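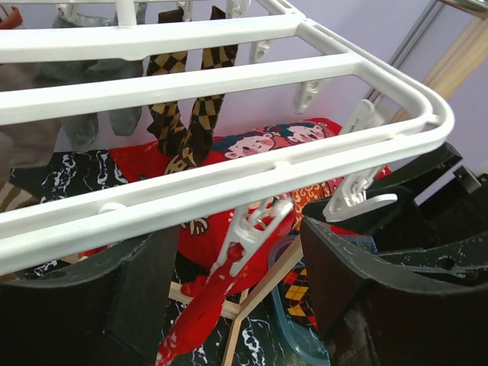 Clothespins are a poor fit for most learning systems. The jaws open only when both handles are squeezed, the spring pushes back, and the cloth has to be between the jaws before the squeeze ends. At Tondbridge, where the Drenent project gathers examples of household chores, the clips are part of a plastic drying rack and hang beneath it, so each one can swing when touched. A red sock held in a clip between two gripper fingers is one recorded moment in a long run of such moments, stored with the joint angles of the arms.

An example at Drenent is one full attempt, from first motion to last. An operator steers both arms by hand controls while cameras record, and each attempt is capped at 30 seconds. A shift yields 26 usable examples when the software behaves. The target for the sock task is 700.

Failed attempts are kept – with a label that marks the point of failure. Slips and missed grasps go into a separate set, which the training code can draw on or leave out.

Clutter is deliberate. The socks differ in color and pattern, and other cloth stays on the table so that the system must learn which item matters. A blue tray sits under one forearm during part of the work.
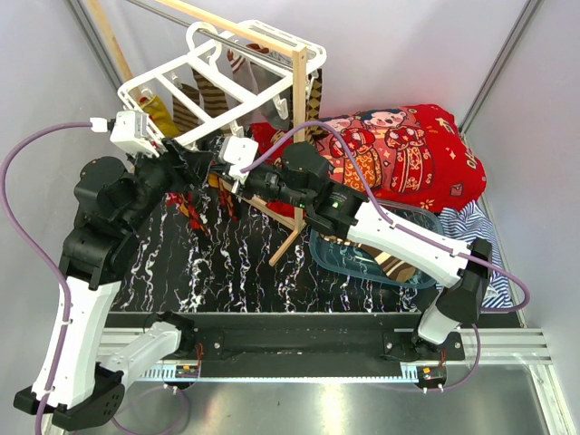 What the recordings leave out

The grippers carry no touch sensors. Grip force is estimated from motor current, a signal that is noisy at low loads, and a thin sock barely registers. The team plans to repeat 12 of the hardest cases with a second wrist camera before changing the fingers.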